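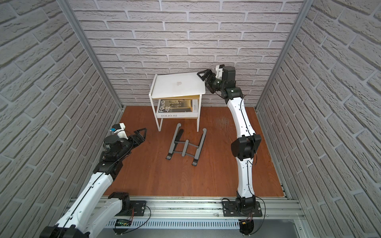

tealgasket

Right arm keeps dropping out mid-task, looking for ideas. Two-arm cell on a single rail, job is laptop handling - pick it up off the side table, move it to the floor, open the lid, close the lid. Controller is the Humix, power comes off a Flekard supply that feeds both bases.

What happens: both arms are moving, there's a load on the right gripper, and the right arm goes limp from the elbow down. Controller logs "bus timeout, joint 4" and then every joint above it. Left arm carries on as if nothing is wrong, which is the part I don't like. Last week it kept pulling on the lid while the right arm sagged onto the keyboard. Logged 19 of these out of 114 runs.

Already swapped the controller cable and reflashed. No change. Fault never shows up with the arms moving in free air.

---

mudflat_76

What's the supply voltage doing when it trips? Sounds like a brownout. Two arms on one supply is asking for it when both are holding something. Put a meter on the right base and log the minimum.

---

tealgasket

Supply reads fine at the terminals. Haven't measured at the base. I'll do that tonight.

---

corvid.bench

I'd look at the wiring before the supply. We had the same log on a Joly arm and it was the connector at the base. Half seated. It passed every static test and let go when the shoulder turned far enough to tug the lead. Wiggle it while the arm is holding position and see if the bus drops.

And please sort out the other thing first. If one arm faults, the other one has to stop. Doesn't matter what caused the fault.

---

mudflat_76

Connector would give you faults in free air too. He says it never does that. Load only means current, current means voltage drop.

---

corvid.bench

Not if the free air moves don't go to the same places. Reaching in to a laptop lid is a different pose from waving around.

---

tealgasket

Fair point, my free air test is a short loop near home. Lid work has both arms well out over the floor of the cell, one gripper at each side. 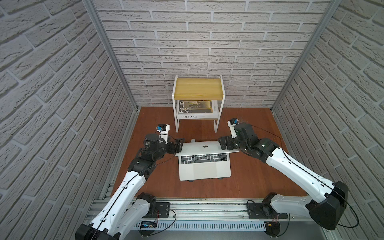 Both grippers at the lid, laptop closed.

Ran it again with the meter on the right base. Lowest reading was within spec on every run, including 2 that faulted. So I don't think it's the supply.

---

mudflat_76

A handheld meter won't catch a dip that short. You need a scope. I'm not saying the connector is good, I'm saying you haven't ruled the supply out.

---

pannikin

Agree with mudflat on the scope. Agree with corvid on the stop. On the Humix there's a setting under safety called linked fault, and it's off by default. Turn it on and either arm faulting will hold the other. Note that it holds position and doesn't cut torque, so if the gripper is closed on something it stays closed. You still want a proper e-stop within reach.

---

tealgasket

Found it, turned it on, tested by pulling the bus lead on the right arm with nothing in the grippers. Left arm stopped and held. Thanks, should have been on from the start.

Borrowed a scope. Supply is clean on 40 runs, with faults in there. Then I did the wiggle test with the arm holding position and got a bus timeout on the third try. Pushed the connector home, tied the lead down with some slack, and I'm running the lid-open part again now.

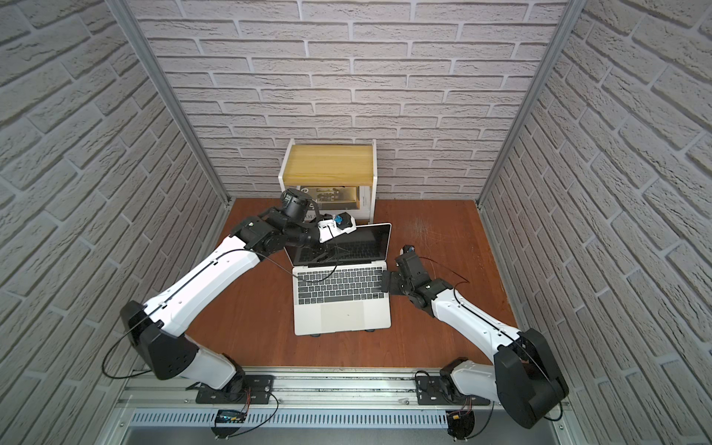
Update, September 4, 2024

Reran the full set, no timeouts. Marking this as solved for now. What I changed:

- reseated the base connector, right arm
- strain relief on the lead, with slack for the full shoulder sweep
- linked fault on
- free air test now goes through the same poses as the lid work

---

mudflat_76

Glad it's going. I'd still put the arms on separate supplies before you try anything heavier than a laptop. And you changed the seating and the strain relief together, so you don't know which one did it.

---

tealgasket

True. I'm not going to loosen it again to find out.

---

corvid.bench

Check it again in a month. Ours came back in December after the tie slipped.

Related threads
Fanero gripper won't release after power cycle
Flekard supply fan noise at idle
Humix linked fault - hold or cut torque?
Joly arm drifts after homing
Cable slack on rail-mounted arms, how much is enough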